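Fastenings and Trims: What Held Clothes Together Between the Wars
Project report by Ruairi Paterson, Costume and Textiles, Year 2

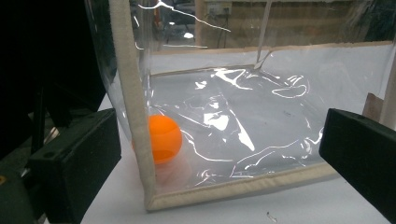 Fig. 1. Orange ball in a clear bag with beige fabric edging.

I started this project in June thinking I would write about evening gowns, like almost everyone in my group, and then I got completely distracted by snaps and hooks (my grandmother's button tin has a lot to answer for!). The question I settled on was a small one: how did ordinary women's day dresses of the 1920s and 1930s close, and how did that change as the shapes changed?

Most of my material came from the Deligiannis collection, which was kind enough to let me work at a side table every Monday. I went through 402 catalog cards and then asked to handle four dresses, two from each decade. The earlier pair slip over the head and hardly need fastening at all – one has a single hook at the shoulder, sewn on with thread that doesn't match. The later pair fit closely at the waist and have side openings with snaps, set so near together that I lost patience just doing them up on the stand.

I had hoped to find zippers, and I should admit that I didn't find any on the dresses I handled. The cards mention a few, mostly on later pieces, but some of those may be replacements, and I couldn't always tell from the notes.

For the practical part I made a half-scale bodice called Iris, in cotton lawn, with a bias-bound side opening. The binding took me three tries. On the first I stretched the strip as I pinned it and the edge rippled badly – pressing helped a little, but I unpicked it in the end and cut a wider strip.

If I carry this on next year, I would like to look at children's clothes, and at home sewing patterns too.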